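Browse Topics Recent Log in
Reference > Furniture > Tables > White work table

White work table

A white work table is a plain table with a pale top, used for sorting, assembling, sketching or just spreading things out. I've written up 24 tables for this wiki and I keep coming back to the white ones – small dark parts show up so well on them! The first entry I did was on the Gruden, a desk I'd had for ages (far too narrow, but I loved it).

Glossy tops wipe down fast, but they do throw light back at you. A matte top is easier on the eyes and, in my experience, holds on to pencil marks forever.
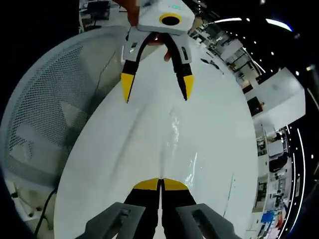
Large white table with a glossy top, mesh chair at left.

Some large tables are really 2 tops pushed together, and the join collects crumbs like you wouldn't believe. I go along mine with an old toothbrush every October.

For seating, a mesh-backed office chair is the usual partner – light and easy to roll out of the way.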